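About Bramlow Recruiting Notes
Print this page | E-mail this page
14 shares | 3 comments

Bramlow Recruiting Notes covers high school football prospects and the college programs chasing them. Lempi Rissanen started it in May with one complaint: every sophomore with a decent highlight reel gets compared to an All-American, and few people go back to check.

We go back and check. Our file holds 282 of those comparisons, with the name of whoever made them and what the player did next. Most look bad.
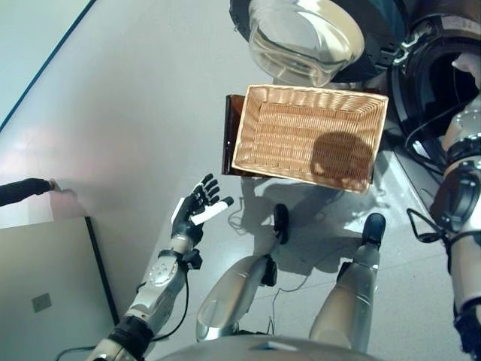 We don't hand out stars. A star rating is an opinion with a number attached, and we have yet to see one explained well. We watch full games where we can get them, and we say so when we've only seen clips. Forty times reported by a player's own coach stay out of our reports. 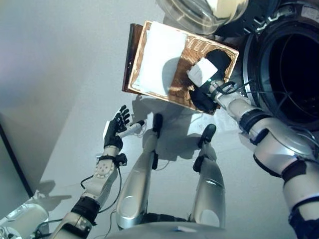
A basket and a folded white cloth.

The print edition goes to 600 subscribers, and the e-mail list is at 3,000 — though we'd guess plenty of those never open it. We take no money from camps, trainers or booster groups. Zullamton and Mackay, our two regional newsletters, work under the same rules.
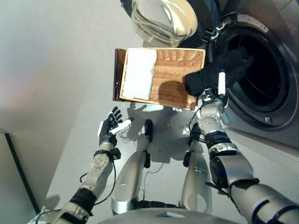
Basket and towel, by the washing machine.

Corrections run on page 2, in the same size type as everything else. If we called your left tackle slow and he isn't, send a full game, both halves.

Page updated June 20, 2021
E-mail the editor | Print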